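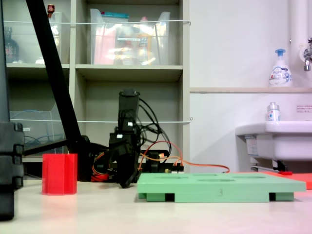
Flesdale bench, notebook entry, Tuesday, morning and afternoon sessions

The purpose of the work today was to extend the set of demonstrations for the Genatska placing task and to settle the rules by which a demonstration is accepted into it. The previous set was recorded over several weeks by three operators, and it has become clear that each of them applied a different standard. For the present round the objects are the translucent red block and the mint-green tray marked 3 on its front edge. The salmon-orange mat remains on the table behind the right end of the tray and is to be treated as part of the background; it is not to be removed between episodes.

Operators: M. Workneh (morning), C. Nwankwo (afternoon). Review: E. Trujillo. Entry written by M. Workneh.

Task as given to the operators

Grasp the block from its starting position, lift it clear of the table, carry it over the tray, set it down upright on the tray surface and withdraw. The block need not be centred on any recess. The instruction text stored with every episode is "put the red block on the green tray" and should not be reworded, as the reworded versions are produced later by a separate script.

Start positions

Positions are drawn from the Mernine list, which now holds 40 entries. The operator reads the next position from the list, places the block by hand, moves both hands away and only then starts the recording. Turning the block about its own axis is left to the operator, but it should differ from one episode to the next. The grooves down its sides give the fingers a natural seat, and C. Nwankwo observed that he had begun to line them up without meaning to. This would teach the policy a habit that we do not want. He has been asked to look away while setting the rotation.

Counts

Recorded in the morning: 40
Discarded at review: 2
Total accepted in the set, including earlier rounds: 331

The afternoon episodes have not yet been reviewed and are excluded from the total.

Of the discarded episodes, one contained a long pause in mid-air while the operator answered a question from the corridor. The other ended with the block lying on its side on the tray, and had been marked as a success by mistake. It has been moved to the failures folder, where it may be of use to M. Okoro for the success classifier.

Observations

1. Grasp height. Low grasps bring the fingertips very near the tabletop, and the recorded force trace shows light contact in several episodes. These were kept. E. Trujillo is of the opinion that contact of this kind should be present in the data, provided that the arm does not stall. I agree for the time being, but would like to see the effect on the trained policy before we make it a rule.

2. Reflections. The block throws a faint pink reflection on the table in front of it. In the earlier round the segmentation step took the reflection for part of the object in a number of frames, and the computed centre was drawn forward. N. Ekwueme has changed the threshold. The morning episodes were run through the new version without complaint, although he has not yet compared the two sets of centres side by side.

3. Cable slack. Loops on the gripper swing a little when the wrist is turned quickly. Operators are asked to keep wrist turns slow near the tray. The orange cables at the back of the table were left as they were, and no episode was lost on their account.

4. Background. The shelving and the sink are within view of the fixed camera. It was agreed last month that the background should not be screened off, so that the policy does not come to depend on a blank wall. Items on the shelves may be moved between sessions but must stay still during one. This was observed today, except that the tap was used once before lunch between episodes.

5. Retries. There is still no agreed position on episodes in which the first grasp slips and the second succeeds. Both operators kept recording through such cases and labelled them "retry". They are included in the morning figure. The Filali loader reads the label but at present does nothing with it.

Storage

Morning episodes have been copied to the shared disk and the checksums agree. The session sheet carries the operator's initials, the list position for each episode and any remark. C. Nwankwo's sheet has one line out of order near the end, which he will correct before review.

To be done

E. Trujillo to review the afternoon episodes.
N. Ekwueme to report on the reflection threshold, with the centres from the earlier round for comparison.
M. Workneh to write the acceptance rules on a single page and pass them to all operators for comment.
M. Okoro to state whether she requires more failures, and of what kind.

Arm parked and power to the gripper switched off at 17:20.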